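首页 社区 维修与保养 容器与周转箱 发帖 登录

金属料箱内壁掉漆,补漆前要处理到什么程度?

阅读时间:3 分钟

Dorian Roussel

料箱是敞口金属制,侧壁倾斜,漆面蓝灰色,左侧和近侧各挨着一块浅色木台面。 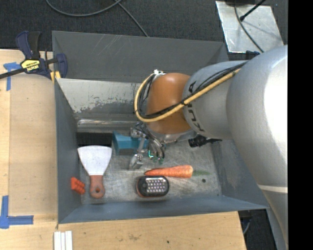
目前的情况:远端内壁的白色漆层下沿成片剥落,边缘不规则,露出深灰色金属。箱底划痕较多。外侧板只有浅划痕,暂不打算处理。箱内放散件,每天取放,不装液体。

想确认两点:
一、剥落区是否必须把整面旧漆打掉,还是只处理边缘即可。
二、箱底是否值得补漆。之前在 Somitz 买的单组分面漆还剩半罐,不知能不能直接用。

Mathis Texier

我们的箱子也掉漆,直接喷了一层,用到现在。箱底没管。

Eugénie Pons

先判断附着力,再决定打磨范围。用刀片在剥落边缘外侧划交叉切口,贴胶带后快速撕下。漆片随胶带脱落,说明该处附着力不足,继续向外测,直到撕不下来为止。打磨范围以此为界,整面除漆一般没有必要。

处理顺序:

清空料箱,吸净碎屑,用脱脂剂擦两遍。油污未除就打磨,会把油压进划痕里。
松动漆片用刮刀铲除,刮刀与壁面保持小角度,避免挖伤底材。
P120 砂纸打磨裸露金属,再用 P240 把旧漆边缘磨成斜坡,过渡区宽度不小于 2 厘米。指甲划过没有台阶感即可。
除尘,再次脱脂,当天上底漆。裸钢放过夜容易返锈,潮湿车间尤其如此。
底漆干透后轻磨,薄涂面漆,间隔时间按罐体说明。

内壁下方如有横向金属棱边或缝隙,先用窄刷清干净。缝里积着碎屑就上漆,几周后会从那里重新起皮。

箱底不建议用普通面漆。散件反复摩擦,单组分漆膜硬度不够,掉下来的漆屑还会混进零件。可选方案是保持裸金属并定期擦防锈油,或者铺可更换的耐磨橡胶垫。铺垫之前要核对箱内有效深度,5 毫米厚的垫子对浅箱有影响。零件不能沾油的话,只能选垫子。

剩下的半罐漆先看是否结皮、能否搅匀,再在不显眼处试涂。单组分醇酸漆与旧漆一般相容,旧漆若是粉末涂层,表面必须拉毛,否则附着不上。

Dorian Roussel

胶带测过了,松动范围比肉眼看到的宽出一截,向上多了一掌左右。旧漆不像粉末涂层,溶剂擦拭会掉色。箱底决定铺垫子,周五停机时做内壁。

Fabrice Marchal

补充一点:溶剂擦拭掉色的旧漆,上底漆时第一道要薄,喷厚了容易咬底起皱。起皱后只能等干透磨平重来。另外木台面要遮盖,打磨粉尘进了木纹很难清。

返回列表 上一篇 下一篇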